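Forum Clakden > Atelier > Câbles et connectique
Sujet : Câble USB à plusieurs têtes, on jette ou on bricole ?

Tak_du_12
Salut tout le monde ! Je vide mes tiroirs depuis la rentrée de septembre (enfin, j'essaie) et je retombe toujours sur le même genre de truc : des câbles USB noirs, tout fins, avec une grosse fiche d'un côté et des petits embouts de l'autre. Le mien ne charge plus que si je le tiens plié, et encore, pas tous les soirs. Je voulais regarder ça de près avant de le balancer – on a une table blanche, autant s'en servir, au moins on voit les petits bouts noirs qui traînent. 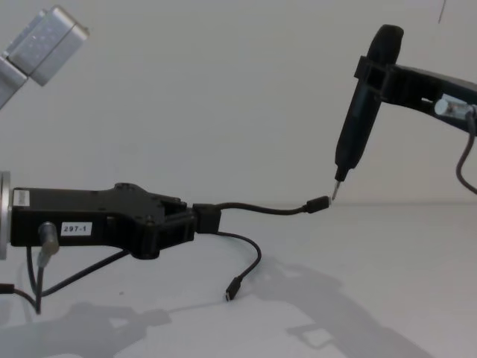
Réponses (4)

flurkeck
Ah, le micro-USB ! J'en ai encore partout à la maison : la liseuse, la lampe de vélo, une enceinte Pretum que je refuse de remplacer. Donc pour moi on ne jette pas, jamais. Tu as essayé de nettoyer l'embout ? Une brosse à dents sèche, câble débranché, et tu regardes si le métal n'est pas tordu. Chez moi c'était de la peluche de poche, bien tassée au fond de l'appareil, le câble n'y était pour rien.

boite_a_fils
Pas d'accord avec flurkeck, désolé. S'il faut le plier pour que ça charge, c'est un fil abîmé à l'intérieur, et ce n'est pas une brosse à dents qui va le recoller. Un câble comme ça peut chauffer, j'en ai eu un qui sentait le plastique chaud un soir vers 23 h, je l'ai débranché vite fait ! Point de collecte et on n'en parle plus. Et puis tourner autour d'un embout moulé avec un tournevis, bof : il n'y a pas de vis là-dedans.

Tak_du_12
Pour les vis je suis au courant, merci :) Je pensais plutôt couper et ressouder. La fiche USB, la grosse, a l'air correcte de l'extérieur, ce sont les petits bouts qui m'inquiètent. Je remets une vue avec une fiche posée sur la table.

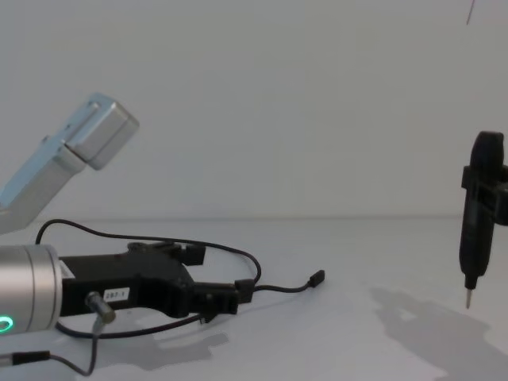

Le câble noir, petite fiche posée à droite

flurkeck
Couper et ressouder, je l'ai fait deux fois. La première ça a tenu tout un hiver, la deuxième j'ai inversé deux fils et passé ma soirée à chercher pourquoi rien ne s'allumait... Si tu te lances : teste la continuité AVANT de couper, fil par fil, en bougeant le câble près de la fiche. C'est souvent là que ça lâche, à force de tirer dessus pour débrancher (on le fait tous, ne mentez pas). Et enfile la gaine thermo avant de souder. Je le dis pour moi.

boite_a_fils
Mouais. Une soirée de soudure pour un câble qu'on retrouve à 5 euros en vide-grenier, je reste sur ma position. Par contre garde la grosse fiche avec un bout de fil, ça sert toujours pour alimenter un petit montage.

Tak_du_12
Bon, multimètre d'abord, et si la coupure est trop loin de la fiche je récupère juste le bout. Quelqu'un sait quel diamètre de gaine il faut pour un câble aussi fin ? Celle que j'ai flotte complètement autour.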